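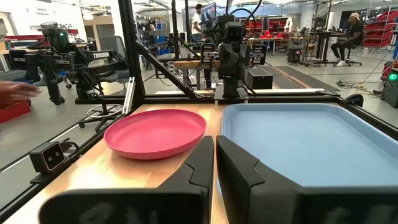
Moving the recipe archive off Flekitz

November 1, 2022

I have kept my recipes in Flekitz since the desktop version came on a disc. The company stopped issuing updates a while ago, and the program no longer opens on my current laptop without a compatibility layer that breaks the search box. In December the sync server goes away as well. I spent my evenings over the past two weeks getting everything out and into plain text files. These are my notes on how it went, mostly so I can find them again.

The archive held 1,609 entries. Flekitz counts every saved revision as an entry, so the number of distinct recipes is smaller. After removing revisions and the clippings I never cooked from, I was left with 702. I kept the revisions in a zip file on the backup drive and do not expect to open it.

Export

Flekitz has two export options. The first produces a PDF with one recipe per page, which looks fine and is useless for anything except printing. The second produces its own format, a single large file with the extension .fkz. The file is a renamed SQLite database. Any database browser will open it once the extension is changed.

The export stops at 1,000 entries without an error message. I found this when nothing after the letter M showed up. The fix is to export by category and merge the results afterward. Categories with a slash in the name fail to export at all, so "Soups/Stews" had to be renamed first.

Table layout

There are separate tables for titles, ingredients, steps and notes. Ingredients are stored one per row with quantity, unit and name in different columns. That part is well designed. The steps are stored as one block of rich text, with formatting codes left over from whatever word processor the text was pasted from. I stripped the codes with a short script and fixed what remained by hand.

Fractions were the slowest part. Flekitz stores one half as a decimal, one third as a decimal rounded to two places, and anything typed by the user with a slash as a text string. The same recipe can contain all three. I wrote a lookup for the common values and had the script print anything it did not recognize. Most of those were my own typing errors. One bread recipe called for 2 tablespoons of salt where I am confident I meant teaspoons, and I have corrected it.

Where it went

I tried Nallell first. It imports quickly and the shopping list is good, but it assigns its own ingredient names and will not let you turn that off. It changed every "scallions" to "green onions" and every "stock" to "broth." Those changes carry through to its export, so you cannot get your own words back out.

Jastik keeps your text as written. Its problem is that photos are stored in the same file as the recipe, and with a few hundred photos it took most of a minute to start. I do not need photos of my own dinners enough to wait for them.

In the end I used a folder of text files. Each file has a title line, a yield line, the ingredients, a blank line and the steps. File names are lowercase with hyphens. Subfolders match the old categories, minus "Misc," which I sorted properly for the first time. Search is whatever the operating system provides, and it is faster than Flekitz was.

Things lost

Cross-references did not survive. In Flekitz a pie recipe could link to the crust recipe, and the link is stored as a row number that means nothing outside the database. I replaced the ones I noticed with the file name in brackets. There are certainly others.

Scaling is gone too. I used it mainly for pancakes and for the Caldeira bean soup, which was written for a restaurant quantity. I saved that one at quarter size and put the original amounts at the bottom of the file.

Cooking dates are stored in a table I could read but not match to the recipes with any certainty. I left it out.

The script is not in a state to share. It has my folder paths written into it and assumes categories that only I have. If you still have a .fkz file, rename it, open it, and look at the ingredients table first. Run the export before December, while the sync server can still fill in entries that are missing from the local copy.

Still to do: oven temperatures. Some are in Celsius with no unit given, and I have been finding them one at a time.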